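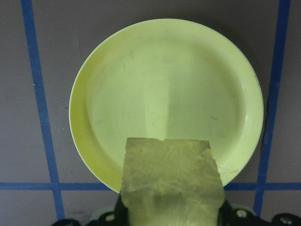
Round yellow-green plate on a gray work surface.

Bright Smiles at Lund: Progress Report to the Hullau Fund
Prepared by Jytte Hafþórsson, project lead
Report date: 9/16/23

Dear Troels Vídalín and everyone at the fund,

I promised you a report at the end of the summer and I am only a little behind with it, which those of you who remember my last one will agree is progress of a kind. First of all, thank you. Your grant paid for the brushes, the paste, the storage racks and most of Nanna Fogh's hours, and it has been such a pleasure to see daily brushing become an ordinary part of the day in child care rooms where in the spring it was still a brave idea on a sheet of paper.

Where we are

We set out to start supervised brushing in 12 child care rooms in the Lund neighborhoods, with children from two to five years old. All 12 have now started. Six of them began in May as planned, and the others came on over the summer as staff got back from vacation and we could find a free hour for training. I had hoped to have everyone going by the end of June, so on paper we slipped, but I would do it the same way again. The later rooms had the benefit of everything the early ones learned (mostly about where to put the sinks' worth of dripping brushes!) and their first weeks were much calmer.

Up to the end of last month we handed out 1,496 brushes. That includes the ones the children use in their rooms, a second brush for each child to keep at home, and replacements. We replaced more than we had budgeted for. Two-year-olds chew. The bristles on some of the small brushes were splayed flat within a few weeks, and Dagný Toft, our dental hygienist, asked us to swap them right away and not wait for the regular change. I have put the extra cost under supplies, and it is covered by what we saved on printing.

The brushes and the racks

We ordered from Rakico after trying samples from three suppliers. The handles are short and thick enough for small fists, and every rack slot has room for a picture sticker, so a child who can't read yet can still find the right brush. The first racks we were sent held the brushes too close together and the heads touched. Dagný would not have it – quite rightly – and we sent them back. The replacement racks keep the heads well apart and come to pieces for washing. Please note that the invoice you will see in the attached papers is for the second set only. The first was refunded in full.

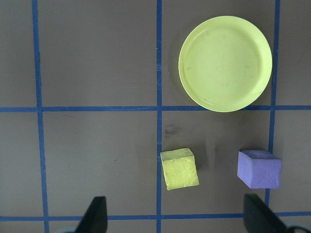
For toothpaste we have stayed with Moko, the mild mint, in the pump bottle. We did try the strawberry one in two rooms and the children liked it so much that they were eating it, so that was the end of strawberry. The staff put a smear on each brush for the youngest and a pea-sized amount for those who are three and up. Some of them tell me the pump gives out too much at one press, and Nanna has been showing people how to press it halfway, with mixed results. If we continue next year I would like to go back to tubes.

Training and home visits

Nanna has trained about 40 staff members so far, usually during nap time and always with a cup of coffee somewhere nearby. The session takes under an hour. She goes over how to stand behind the child, how to reach the back teeth, how to rinse and store the brushes, and what to do with a child who clamps the mouth shut and won't be talked around. That last part is the one people ask her to repeat, and she is now writing it up as a single page they can tape inside a cupboard door.

The parent evenings have been the weaker side of the project. We held two in the spring and the turnout was thin at both. Rozália Dudás, who has run the largest of the rooms for many years, suggested we drop the evenings and talk to parents at pickup time, when they are standing there with their coats on anyway. We tried it in her room in August and spoke with more families in one afternoon than at both evenings together. I would like your agreement to move the remaining evening money over to pickup-time visits. It doesn't change the total.

What comes next

Dagný will make her fall round of all the rooms in October and November, looking at the racks and watching one brushing session in each. She will not be examining any teeth at this stage. The check-ups come in the spring, and the consent forms for those are being translated now. We also need to settle who pays for brushes over the winter break, when most children are at home for a good while. My own suggestion is one new brush per child to take along, and I have put the cost on the second page of the budget sheet.

If any of you would like to come and see a session, please do. Mid-morning is best, right after snack, and Nanna can tell you which room to visit. Bring a shirt you don't mind getting toothpaste on.

With warm thanks,
Jytte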